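Court Reporter / Crime Desk, Darnham (full time)

Jadport Courier is hiring. One reporter for the courts and crime desk, based out of our Darnham office, to start as soon as we can get you in the door.

Posted July 27, 2019. Still open if you can read this.

What it is

Magistrates court in the mornings, high court when there's a trial on, police briefings whenever they call them (often with 20 minutes' warning). Inquests. Bail hearings. Sentencing. The long dull fraud cases that everyone else drops after day two. We stay till the end of them, and we expect you to as well.

You would be taking over from Évan Royer, who moves to the investigations team at the end of the month. Évan will do handover with you for the first two weeks if you can start before he goes. After that you're with Évan Maillard, the news editor. Yes, two Évans. Use last names on the desk or you will get the wrong one.

The patch is Darnham, Cosgrove and everything along the coast road up to Flida. Two courthouses. Three police stations, one of which doesn't pick up its phone, so you go there.

A normal week

Monday to Friday, mostly. One Saturday in four on the crime rota, paid as a full day. Court list checked the night before, by you, and a short note to the desk on what's worth sitting through. File by phone from the steps if it's a verdict. Full copy by 4 pm for the paper, earlier for the site.

When there is a big trial you'll do nothing else. The last one ran 70 sitting days and we had someone in the room for every one of them. Between big trials it's shorter stuff, four or five items a day, names and ages and charges right every time.

You'll also keep the case tracker. It's a spreadsheet, it's ugly, it has 196 open cases in it right now and every one of them needs its next court date filled in. Please don't apply if that sounds beneath you. It's how we find out about half our stories.

What we need from you

Two years on a newsroom staff, or a year plus a solid court portfolio. Local radio counts. So does a wire service.

Shorthand at a speed you can live with, or very fast accurate notes. No recording devices are allowed in either courthouse and the bailiffs do check bags.

Working knowledge of contempt, libel, and the rules on naming minors and victims of sexual offenses. There's a written test on this, see below.

Driver's license and a car that gets to Flida and back. Mileage is paid.

Being decent to people. You will be knocking on doors of families on the worst day of there lives. If they say no, you say thank you, leave a card and go.

Nice to have

A second language. Some experience reading court filings, land records, company records. Photos off your own phone that we can print. Contacts in the defense bar, the prosecution office, or the police federation, though we'll introduce you to ours.

What we don't need

A journalism degree. Most of the desk hasn't got one. A podcast. A big following. Strong opinions about who did it.

Pay and the rest

Union scale for a grade 3 reporter, and we'll tell you the number on the first call. It isn't negotiable up or down so don't burn time on it. Phone and laptop supplied. Health plan after three months. 20 days' leave plus public holidays, and comp time after a long trial, which you really do have to take. Maillard will send you home.

There's a counselor on contract for anyone covering killings, abuse cases or inquests. Confidential, doesn't go through the desk, no limit on sessions. People use it.

Six month probation. Desk space on the second floor, shared with sports. It is loud on match days.

The office

Old building on Cosgrove Street, five minutes' walk from the main courthouse, which matters more than you'd think when the jury comes back at lunch. Parking behind for staff. Small kitchen on the landing, fridge gets emptied Fridays, label your food. No canteen. The bakery next door opens at 6.
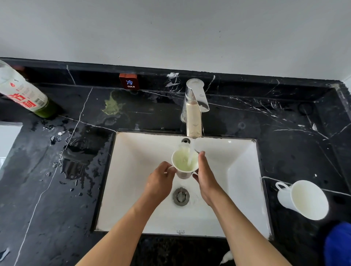 How to apply

Send one email to the news editor, Évan Maillard, at the jobs address on our contact page. Put COURTS in the subject line. In it:

1. Resume, two pages tops.

2. Three published court or crime pieces. Links or scans. At least one has to be from a hearing you sat through yourself. If an editor rewrote it heavily, say so.

3. A note of 200 words, no more, on a case you think was badly covered and what you would have done. Any country. Don't pick one that's still before a jury.

4. Names of two people we can call. One should be a current or former editor. We won't call anyone untill we've spoken to you.

No cover letter. No headshot.

What happens next

We had 126 applications last time this job came up and there are two of us reading, so allow a couple of weeks. Everyone gets an answer, even if it's a short one.

If you're on the shortlist: a phone call first, then a half day in Darnham. Morning in court with Royer, you write up what you heard, on deadline. Then the law test. Forty minutes, closed book, handwritten. Then a chat with Maillard and someone from the copy desk. We pay a day's freelance rate for the half day, plus travel.

Freelancers

Not looking for a staff job but free to cover hearings? We're short in Flida in particular. Same email address, put FREELANCE in the subject line instead, tell us which days you can do and what you charge. We pay within two weeks of publication. We also pay a kill fee if the hearing is put off after you've already turned up, because it happens all the time and it's not your fault.

Questions

Call the newsroom and ask for either Évan, after 4:30, never before. Filing time. If it's about accessibility at the courthouses (the Flida one has steps and no ramp at the front, there's a side door but you have to phone ahead) then call any time and whoever picks up will help.

We're an equal opportunity employer. If you need something changed for the test or the court morning, put it in the email and we'll sort it before you come.

Reposts welcome. Agencies, please don't.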